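We use cookies to remember your settings and to count visits. By continuing to read you agree to this. Accept | Settings

Posted in March by the editor, Writing News

A Day at the Jilwood Small Press Fair

The fair at Jilwood is held in the old grain exchange, ten minutes on foot from the station. I had meant to go for three years and kept missing it. This time I bought the train ticket in January so that I would have no excuse, and I was at the door at half past nine with a tote bag, a notebook and twelve copies of my own novella in case anyone wanted to swap.

Entry is free until ten and costs the price of a coffee after that. You get a paper wristband and a folded program with a floor plan on the back. The floor plan was wrong in one corner. Tables 40 to 48 had been moved upstairs, and for most of the morning people were coming up to the poetry presses to ask where the science fiction was.

There were 61 tables in all, according to the program. Most of them were one or two people with a cloth, a cash box and between four and thirty titles. The bigger names had rented two tables side by side and put up a banner. I walked the whole ground floor once without stopping, which took 25 minutes, and then went back to the ones I had marked.

Ravia was first. They publish serial fiction, mostly fantasy and mysteries, and they send it out by email in parts before doing a paperback at the end. I have been running my own serial on this site since the fall, so I had questions. The woman at the table was patient with them. Their parts are short, usually under 2,000 words, and they go out twice a week. The writers hand in the complete book before the first part is sent. I do not do this. I am four chapters ahead at best, and last month I was one chapter ahead. She did not say anything about that, but she did write down the name of a scheduling sheet their writers use, and I have since set one up.

Their best-selling serial had 992 paying readers by its last part. The paperback then sold 700 copies, and a good share of those went to people who had already read the whole thing in their inbox. I would have guessed the opposite. She said readers like to have the object, and they like to see what was changed. Ravia lets its writers revise between the serial and the print edition, and they put a page of notes at the back listing the larger changes. I bought one of these, a mystery set on a ferry, mostly to read the notes. The killer is the same in both versions but the second victim is different.

Across the aisle was Ustano, which is a printer and not a publisher, although half of the presses in the room seemed to be its customers. They had a sample wall with the same 200-page book bound eleven different ways. I spent longer there than I expected. If you have only ever ordered from one of the big online services, it is useful to hold cream paper next to white and thin next to thick. My novella is on white, and next to the cream it looks like a manual. They quoted me for a short run on the spot. The price per copy was higher than I pay now, but the minimum was only 25, and they will hold the files for two years without charging for a reprint setup.

The talks were upstairs in a long room with poor sound. I went to two of them.

The first was on cover design for people who can't afford a designer. The advice was to choose one typeface, make the title larger than feels comfortable, and look at the result at the size of a postage stamp before going any further. The speaker passed around printouts of before and after covers. Some of the befores were her own, and they were as bad as mine. She also said to avoid putting a face on the cover unless you have permission in writing from both the photographer and the person, and she told a long story about what had happened when someone she knew had only one of the two. Questions ran over, and the next group had to wait in the stairwell.

The second talk was on reading aloud. I went because I have a reading coming up at our library, and I am a poor reader. I rush. We were told to print the pages in large type with one paragraph to a sheet, to cut every "he said" that the voice can carry, and to pick a passage that stops in the middle of something. Then we split into pairs and read to each other for two minutes. With forty people doing this at once it was hard to hear anything. My partner had brought a piece about a flooded orchard that I would have liked to hear the rest of, but we were moved on.

Lunch was the weak point. The exchange has one café counter and it ran out of sandwiches before noon. Several of the exhibitors had brought food from home and were eating behind their tables. I walked down to the market square and had soup, which cost me nearly an hour with the queue. If you go, pack something.

In the afternoon I went up to find the missing tables. Qaisi had the corner by the window. They started out translating short novels and have moved into food writing over the past couple of years – essays and memoir mainly, with one slim book of recipes that is really a book of short stories with a recipe at the end of each. I read the first one standing up. It is about two sisters who inherit a boarding house and stop speaking to each other, and it ends with pasta and chickpeas. I bought it. It is a small square paperback with sewn pages, and it stays open on the counter, so I have been cooking from it all week. 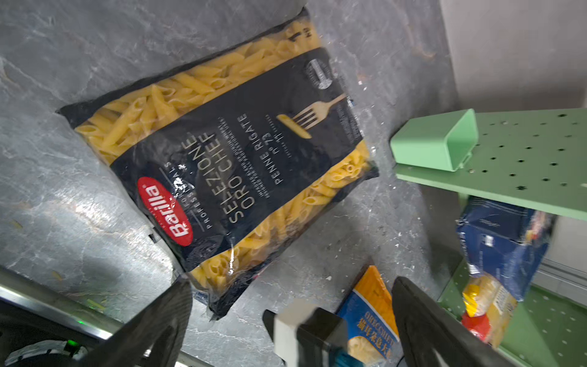 Penne rigate, for the boarding house recipe.

Qaisi takes open submissions for one month a year. Last year they received 1649 manuscripts for six places. The man at the table gave me the number without any drama and then explained how they get through it. Two readers see the first ten pages of everything. If either one says yes, the full text is read. He said that a large part of what they turn down is competent and complete and simply close to something they already have. He suggested looking at the two most recent catalogs before sending anything, and writing a cover letter of no more than five lines. They do not want a synopsis. They do want to know if the book has appeared online, in whole or in part, and for them that is no obstacle as long as you say so.

This last point came up at nearly every table, so I will put down what I heard for those of you who post your work on blogs. Ravia does not mind at all. Qaisi does not mind if told. Two of the poetry presses count anything public as published and won't look at it, though one of them makes an exception for a site that needs a password. A magazine on the ground floor said it depends on the editor that season. The safe course is to ask first, in one sentence, and keep the reply.

I had my novella out on the swap table by the stairs from two o'clock. The rule is that you leave one and take one. Seven of my twelve went. I came home with a collection of ghost stories, a chapbook about bees, two issues of a magazine that has since folded, a western, a book of sea poems and a thriller with the last signature bound upside down, which still reads fine if you turn it over.

By four the upstairs room was thinning out and some of the exhibitors had begun to pack. The posted closing time is five. If there is someone you particularly want to talk to, go before lunch, when they are fresh and the aisles are passable. I left at twenty past four to catch the earlier train and read the ferry mystery on the way.

A few practical things. Most tables took cards, but the signal inside the building is weak and the readers kept dropping out, so cash was quicker. There is an elevator at the back, behind the coat check, that is not marked on the plan. The coat check will also hold books, and I wish I had used it in the morning. Parking behind the exchange is for exhibitors only. Next year's table bookings open in June, and a half table costs less than I had assumed. I am thinking about it – it would depend on having two titles to sell, and at present I have one and a serial with nine chapters to go.

Chapter 14 of the serial goes up on Friday as usual, and chapter 15 is written. I have also gone back to the scene in the bus depot in chapter six, which several of you found confusing, and the corrected version is already in place.

Get new chapters and posts by email. Enter your address to subscribe. You can unsubscribe at any time.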